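Plurnetti return with a third album and a slower way of working

The electronic group Plurnetti have finished their third album, "Savchuk", which comes out in September on the small label Drirkton. Their singer and keyboard player met us before a rehearsal and spoke for more than an hour. 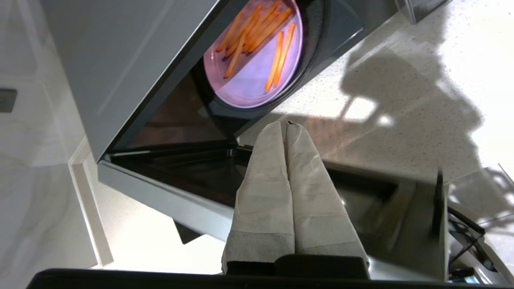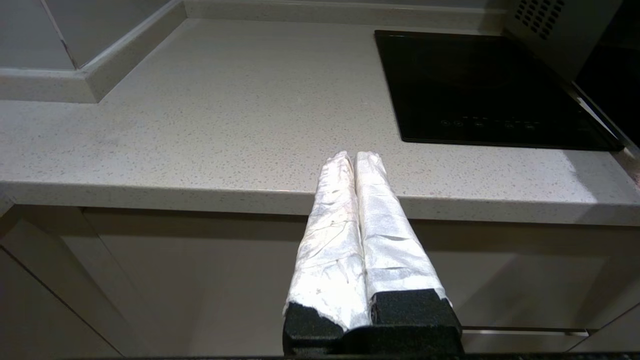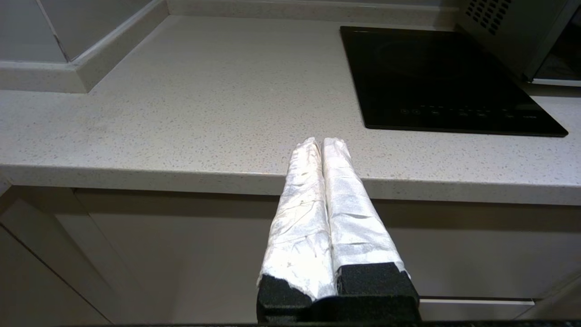
Issue 126, page 30

The singer tells me that the group wrote 60 sketches for the record and kept nine. "It was painful, but I think it was necessary," she says. "On the second album we kept everything, and you can hear it."

Savchuk is the name of the street where the group had their first rehearsal room. The title song is also the oldest one. It was played on the first tour, much faster, and then forgotten. "I found it on a cassette," the keyboard player says. "The tape machine was running too slow, so the song was suddenly sad. We decided to leave it sad."

Most of the recording was made at Navach, a studio in a former dairy, with one old synthesiser and a borrowed drum machine. The drum machine lost its memory twice. After the second time they wrote all the patterns on paper, and the sheets will be printed in the booklet.

I ask if they still feel close to the groups they are so often compared with. The singer thinks for a while. "We grew up with these records, of course. My brother had them all. But when I sing, I think more about choirs – the church choir where my mother sang, with the bad heating."

The first edition is 182 copies on white vinyl, because this is what the pressing plant could offer them. A normal black edition follows later. Concerts are planned for the autumn, with a new drummer, and the old songs will be played in new versions. "Not all of them," the keyboard player says. "Two of them I cannot play any more."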